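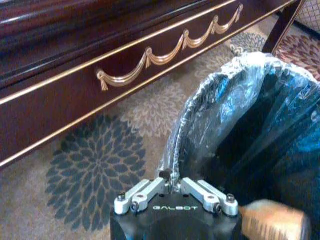 Wrist view at the bin rim, fingertips on the liner. 28 July 2023.

1/ Spent this week on the part of our stack that decides where the edge of a thing is. Waste bins with clear liners are the worst case we have. The film goes over the rim and wrinkles, and every wrinkle is a highlight.

2/ Our old rim fit took the depth points and ran a circle through them. On bare plastic it was fine. On film, depth drops out or lands on whatever is behind it, so the circle drifted toward the dark inside of the bin.

3/ The new version in Terar fits the arc in the color image first and uses depth only as a check. It also keeps the last 9 wrist poses and throws out any highlight that moves when the wrist moves. The rim stays put. Reflections don't.

4/ Replayed 611 logged approaches through it. 83 still fail. Most of those are patterned carpet: round flowers with rings of petals look a lot like a rim if all you have is an arc detector.

5/ Two fixes in the queue. One is a height prior, so an arc at floor level can't win. The other is making the planner ask for a second view when two arcs score close together.

6/ Also found that the Kikmont log viewer was showing images one step behind the joint states. I lost most of a day to that. If your overlays look late, check the time offset before you touch calibration.

7/ The height prior goes in first. Replay numbers in August.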